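How to Teach a Robot to Move a Plate

A robot arm can work all night without yawning. It can't, however, work out what a plate is for. Somebody has to show it, and then show it again, and then go on showing it until they are heartily sick of plates.

At the Bollora workshop, the person who does most of the showing is Jadwiga Urbańczyk. She has two ways of going about it.

The first is by hand. She switches the arm into a floppy mode, takes hold of it and steers it through the job, a bit like helping a toddler hold a spoon. While she pushes, the robot writes down the angle of every joint. The gripper at the end has just two fingers. You have five on each hand, so try not to show off.
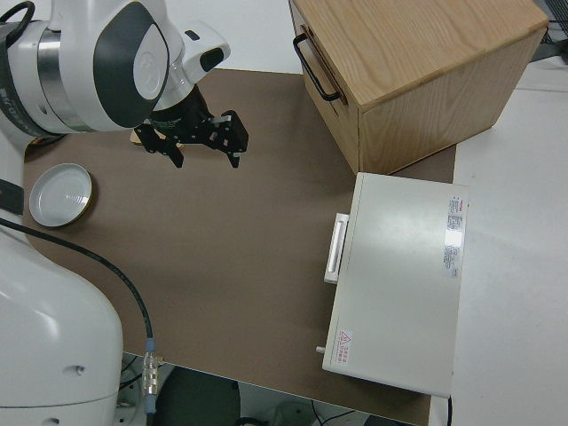

The gripper, with its fingers open.

The second way is by remote control. Jadwiga sits to one side and holds a pair of small handles. When she moves her left hand, the left arm moves. When she squeezes, the gripper closes. This is called teleoperation, a long word for "doing it from over there".

It sounds like a video game, and for the first 13 minutes it is. After that it is more like washing up in oven gloves. You can't feel how hard you are squeezing, so you have to watch very carefully. 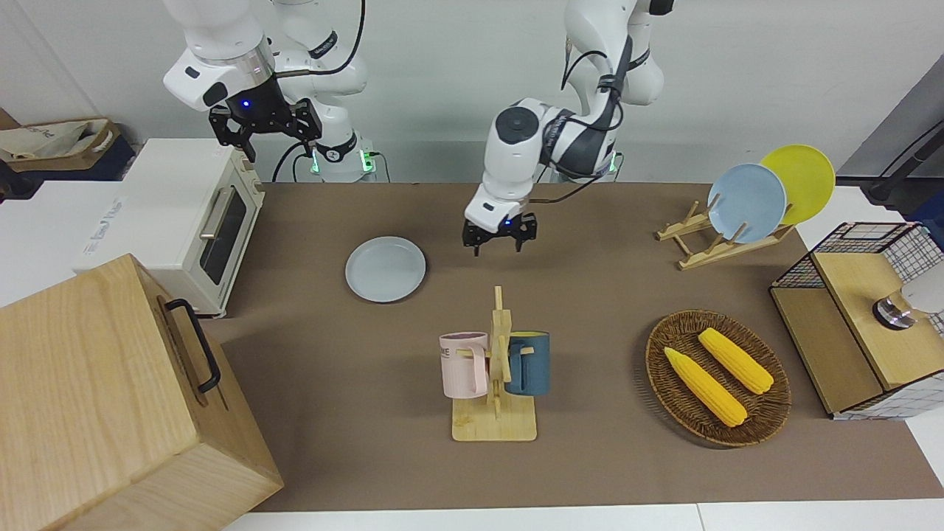
Kitchens make good classrooms for robots because they are full of awkward shapes. A plate is flat and hard to get a finger under. A mug has a handle, which might be pointing anywhere. Corn on the cob is bumpy and likes to roll -- a robot has no opinion on corn, but it still has to learn to pick it up.

Every go at a task is called a demonstration. One demonstration teaches a robot almost nothing. Jadwiga's plate lesson needed 800. 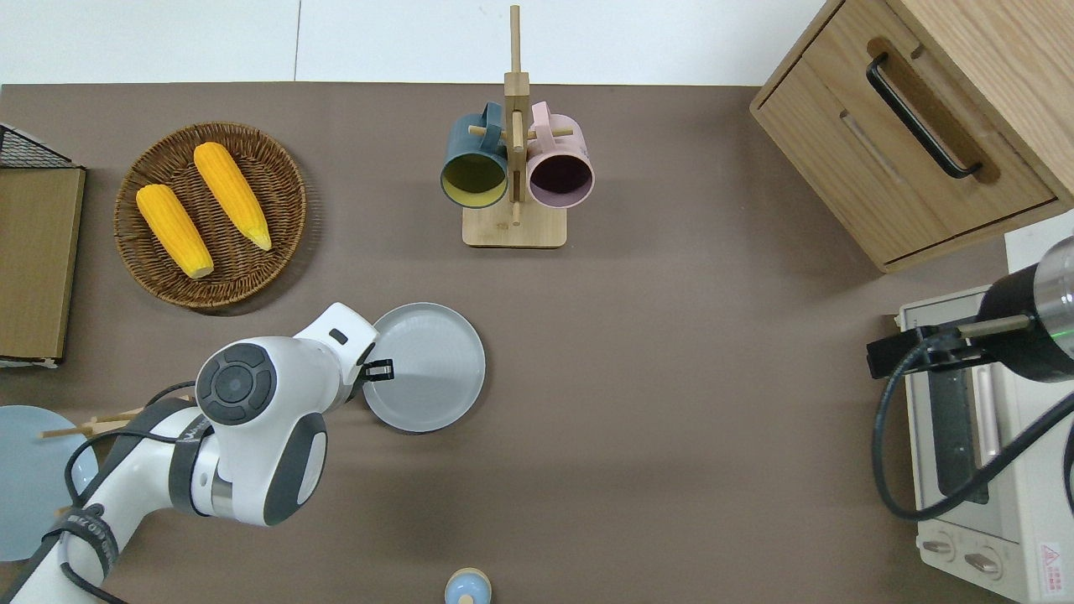 Why so many? Suppose you only ever practised with the plate in one spot. Move it six centimetres and the robot might grab thin air, looking very sure of itself. So between goes, things get shuffled about. Wobbly goes can be useful too, as long as the teacher puts the mistake right.
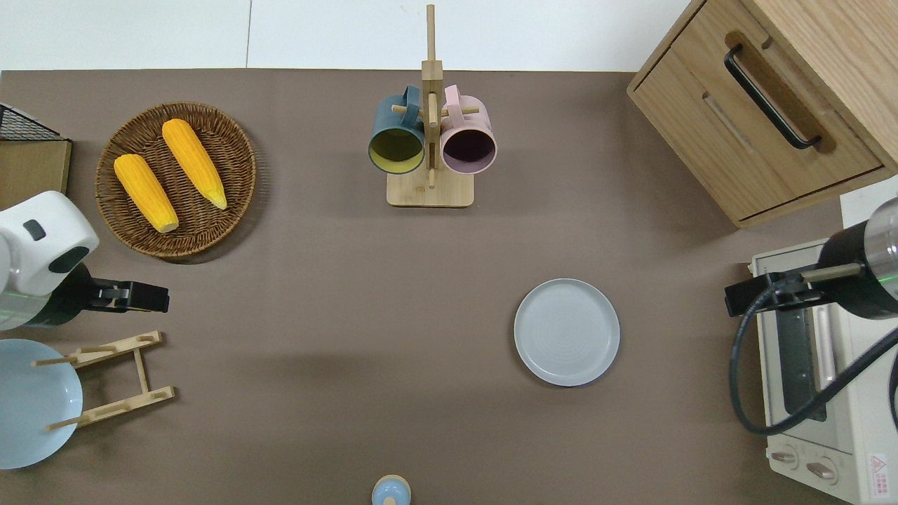
Then a computer program looks through all the demonstrations for patterns: when the plate is over there, the arm goes this way. After that the robot has a try with nobody holding the handles, and Jadwiga keeps one hand near the stop button.

Try it at home: put on a blindfold and ask a friend to guide your hand to a plastic cup. Then swap, and let them do it using words only. Please don't use your gran's best china.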